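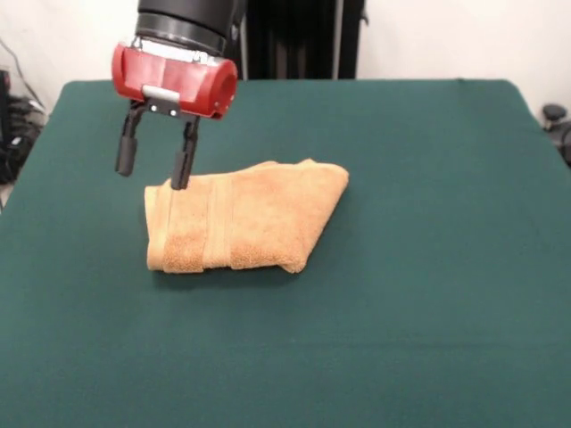

Junorwood wants to charge swimmers for towels, and says they will like it

JUNORWOOD, 2022-05-16. The public pool on Sosa Street will stop handing out free towels next month and start renting them for $2 each, under a plan the city's parks office describes as "a fresh approach to guest comfort."

What is fresh about it is the bill. Until now a towel came with the price of a swim. Admission will stay the same, so anyone who doesn't bring a towel from home will be paying more to get dry than they did last week.

The rentals will be run by Neltulness, a linen company that won the contract in January. Under the deal, the company supplies and washes the towels and keeps most of the money. The city gets a share, but the parks office would not say how large a share until the contract has been "fully reviewed." It was signed four months ago.

Golnar Ghorbani, who manages the pool, said the old system had become too expensive to run. According to her office, 3,097 towels went missing last year, and replacing them ate into money meant for lifeguard hours and locker repairs.

"People walk out with them around their necks," Ghorbani said. "They don't think of it as taking something. But we still have to buy another one."

That may well be so. It is harder to tell how the pool arrived at its number. Asked for the records behind it, the parks office sent a single page showing how many towels were bought and how many were on the shelves at the end of the year. The page does not say how many were thrown away because they were worn thin, torn or stained, and a towel that gets washed every day does wear out. Staff at the front desk said old ones were often cut up for cleaning rags. None of those rags seem to have been subtracted from anything.

The city has also pointed to Pidau, the next town over, where a similar program began two years ago. A slide shown to the city council says towel losses in Pidau "fell sharply." It does not say that far fewer people there now use a towel from the pool at all, which would bring down losses no matter who was doing the washing. The Pidau pool's own newsletter put it more plainly last fall: most swimmers bring their own.

Neltulness says its towels are thicker and softer than what swimmers are used to and will "transform the way visitors feel about their day." A sample pile was set out in the lobby on Friday. They were towels. One woman waiting for her daughter's lesson to end felt the corner of one and said it was nice enough, but she had a closet full of them at home.
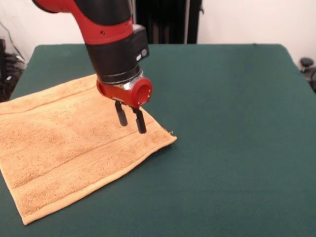

Can swimmers still bring their own towel?
Anyone can bring a towel from home at no charge, and the parks office says there are no plans to change that.

The rule is less clear for school groups. Children in the city's swim lessons have always been given a towel at the door, and the notice posted last week does not mention them. Ghorbani said she expects lessons to be left out of the fee but could not promise it, because the wording is up to the city's lawyers. Parents who have already paid for the summer session have been told to watch for an email.

There is also a deposit. Renters will leave a card on file and be charged $23 if a towel isn't returned by closing time. A plain bath towel at the discount store across the street costs well under half of that. The company says the charge covers "replacement and handling," and did not answer a question about what the handling involves when the towel is already gone.

Regulars who come early to swim laps did not sound very worked up about any of it. Several said they had carried their own towels for years, as the free ones were small and often ran out by midmorning. The people most likely to pay are those who forget, those who come straight from work, and visitors who never see the notice.

The council approved the contract without discussion as part of a longer list of routine items. A public comment period on the fees is open until the end of the month, though the contract takes effect whatever the comments say. The rental counter is being built next to the snack window, where the free towel bin used to stand.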